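Packing Bench Notebook — Grotham Workshop
June, mixed produce and household items
Entry by Aušra Rätsep

Purpose
To settle the order in which soft fruit and rigid items are placed in a shared open bin. The question was raised by the Nirthorpe store, where grapes have been arriving bruised when packed with longer, harder goods.

Materials
Grapes were taken from the Semaan delivery and weighed into portions of 300 g. Rigid items came from the household shelf. The bin was wiped out before use and placed on the wooden table, with cardboard kept beside it for partitions.

Procedure
1. Each trial was limited to 15 minutes, including the weighing of the fruit.
2. Three orders were compared: fruit first, fruit last, and fruit placed between two rigid items.
3. Stems were checked before packing, and any loose grapes were set aside in a dish.
4. Items were grouped toward one corner of the bin, leaving the remaining floor clear for later additions. 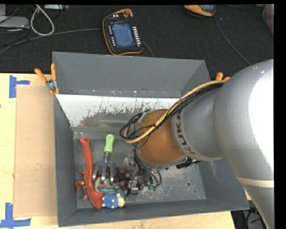

5. After each trial the fruit was lifted out by the stem, weighed again, and inspected under the bench lamp.

Observations
Fruit placed last showed the least damage, with about 5 g of split grapes per portion. Fruit placed first was consistently worse — most of the marks were on the side nearest the rigid items. The results for the middle position varied too much to report.

Further work
Repeat with the shallower bins from Jerkstead. The cardboard partition has not yet been tested with full portions. Scale to be checked before the next session.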